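Home | Projects | Help | FAQs | Contact

Filed under: Grippers and hand tools, Faults and fixes

Print this page | E-mail this page

Pad failures on the Druler hand-held gripper: your questions
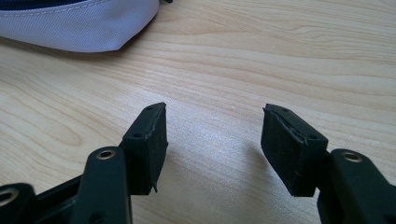
Since the September bulletin went out we've had a lovely pile of messages about pads coming apart on the Druler, and I've tried to gather the best of the questions in one place. Thank you to everyone who wrote in, especially those who sent notes on what the gripper was doing when it let go of something! I'm Nithin Ramasamy, I look after the hand tools at Zaltach, and I could talk about rubber all day, so do forgive the length of some of these answers.

What went wrong in the first place?

The rubber facing on the finger pads was lifting away from the block underneath. It starts at an edge, usually a lower corner, and then the lifted part catches on whatever you pick up next and peels a bit further. Our first report came from the Skirkel workshop, where a gripper dropped a glass jar on a Monday morning. The jar broke on the bench and a piece went down somebody's sleeve. No injury, thank goodness, but that was enough for us to stop and look at every tool we had out on loan.

How many grips had that pair of pads done?

The counter in the handle read 2,621. We had been telling people to think about new pads "every few months", which was hopeless advice, as one site might do a handful of grips a week and another might be at it from breakfast to tea. We go by the counter and a proper look now.

What should I look for?

Open the fingers fully and turn the tool so that light falls across the pads. Run a fingertip lightly along each edge. You're after any of these:

- a flap or tag of rubber standing proud of the corner
- a crinkled or wavy edge along the front face
- a seam line that you can get a fingernail under
- a pad that rocks when you press one end of it

Any one of them means the tool comes out of use until the pads have been changed. Plain scuffing on the outer edges is fine and you can carry on.

Can I trim off the loose bit and keep going?

Please don't. I know it's tempting (I did it myself for a whole afternoon, with nail scissors). A trimmed flap leaves a step in the surface, and a smooth object will pivot on that step just as you lift it. Trimming also hides the damage from the next person who picks the tool up, and they'll think they have a sound pad.

What about gluing it back down?

We tried this with great hopes! Two sorts of glue, clamped overnight. Both held beautifully when we pulled straight out from the pad, and both gave way when we dragged the rubber sideways, as happens every time an object starts to slip. One of them also set hard and left a shiny patch with hardly any grip at all. So no glue, please.

Do I have to change both sides if only one has gone?

Yes, both. A new pad against an old one grips unevenly and the object tends to twist towards the fresher rubber. The spare pads are packed in pairs for this reason.

How do I change the pads?

It's a nice little job and quite satisfying once you've done it before.

1. Switch off the recorder and unplug the lead from the handle.
2. Open the fingers and fit the travel lock so they can't close on you.
3. Undo the screws in the first pad and lift it off. Keep the screws in a dish.
4. Wipe the seat with a dry cloth. Any crumbs of old rubber left behind will tilt the new pad.
5. Set the new pad in place with its gripping face turned towards the other finger, and start each screw by hand before you tighten any of them.
6. Do the same on the second side.
7. Take off the lock and close the fingers slowly on a strip of card. It should be held evenly from end to end.

If the card pulls free at one end, loosen the screws, press the pad home and try again. Don't force the screws. The arms are plastic and the threads will strip long before you think you've been rough.

Should I check the rest of the finger while I'm there?

Oh yes, do! Look at the metal bushings where the arms pivot. They should sit square in the plastic. Waggle each arm gently from side to side, and if you feel it knock, send the tool in. A sloppy pivot lets the pads meet at a slant and that puts all the strain on one edge, so you'd only be back changing pads again before long.

Was it the pivots that caused the peeling, then?

On one tool, probably. For most of them I think it was cleaning. Several sites had been wiping their pads with a solvent spray meant for metal parts, and our own leaflet didn't say they shouldn't. That's our mistake and the leaflet has been changed. Use a cloth dampened with plain water, then let the pads dry in the open.

We can't rule out a poor batch of rubber either. We cut up 19 returned pads and found that 8 of them had a thin, patchy bond even well away from the damaged edge. The supplier has the pieces and is looking into it, and I'll add to this page when I hear.

Does a damaged pad spoil the recordings?

It can. The finger opening is logged from the arm, so a lifted flap makes an object seem wider than it is. The team on the Salinas project spotted this before we did - they had cups that appeared to grow over the course of a session, which caused some very entertaining e-mails. If you have recordings made with a peeling pad, keep them, but mark them so that whoever trains a robot from them can decide. Dropped objects are worth marking too. A well-labelled failure is a useful thing to have.

Is it safe to keep using the gripper for soft things?

With pads in good order, anything on the usual list is fine. With a lifting pad, no, not even for cloth or sponges. Woven fabric is about the worst thing for it, as the threads hook under the flap and pull. Glass, knives and hot drinks stay off the list whatever state your pads are in.

Where do I send the old pads?

Straight back to us, please, and in a bag with the counter reading written on it. Don't clean them first. I really do want to see them, grubby or otherwise, and the more worn out they are the more I learn.

How long does a new pair take to arrive?

We keep spares on the shelf and post them the day you ask if we hear before 2 in the afternoon. Tell us which handle you have, as the older ones take a shorter screw - and if you aren't sure which it is, a quick photo of the underside will do.

Print this page | E-mail this page

Back to top | Previous: Charging and leads | Next: Travel locks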